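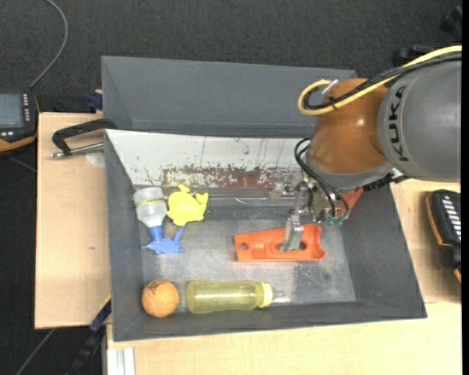 Esperanza Montoya says do the packing the night before and not at the trailhead, and after last time I agree with her. So this is how to get ready for the Trekeck loop, two days, one night at the Totside hut. Written fast, will tidy later.

May. By the Zustis walkers' page

Before you go

Ring the hut. They don't answer email. Mornings are best, before 10, after that the warden is out. Ask for a bunk and ask if supper is on. If supper's off you need to carry a stove, the kitchen gets locked.

Cash. Hut takes cash only, so does the bus.

Map. Get the paper one. Phone signal goes at the second bridge and doesn't come back till the ridge.

Packing

Aim for 11 kilos or less with water. Mine was 14 the first year, never again.

Heavy things close to your back, halfway up. Food and stove there. Sleeping bag at the bottom, you won't want it till night. Waterproof on top, under the lid. Not inside a bag inside another bag. Top.

Snacks in the hip pockets. Plasters too.

Boots already worn in. Spare socks, two pairs. Light shoes for the hut as they make you leave boots in the porch.

Water: two litres from the start. There's a spring at the old sheepfold but it was down to a dribble last summer so don't count on it. Treat whatever you take from the stream, cows above.

Day one

Bus to Ostrowski farm, get off at the gate, not the village stop. Village stop adds 170 metres of climb and a dull road.

Through the gate, left along the wall. Path is faint for the first field then obvious. Cross both bridges. After the second one it goes steeply up through birch, 538 metres of climbing in one go. Take it slow. Short steps, poles if you have them. Stop at the flat rock, eat something.

Above the trees it eases off. Follow the cairns. In cloud do not leave one cairn untill you can see the next, or take a bearing.

Hut by 4pm if you left on the early bus. Sign the book.

Day two

Start early, the ridge gets windy by noon. Straight up behind the hut, then along. There's one bit of easy scrambling, hands needed, go left of the big block. The right side looks easier and isnt, it drops away at the end.

Coming down, the last 200 metres are loose stones. Leave gaps between people. Shout if you kick something off.

Track at the bottom goes back to the farm. Last bus is 17.40 and it doesn't wait. If you miss it there's a bench, and a phone number on the shelter for the taxi.

If the weather turns

Before the flat rock, go back the way you came. After it, carry on to the hut, it's nearer. On the ridge there's one way off, the grassy gully just past the scramble, marked with a post.

Corrections welcome, especially the bus times.

Contact: use the Zustis message form | © Zustis walkers' page | Back to top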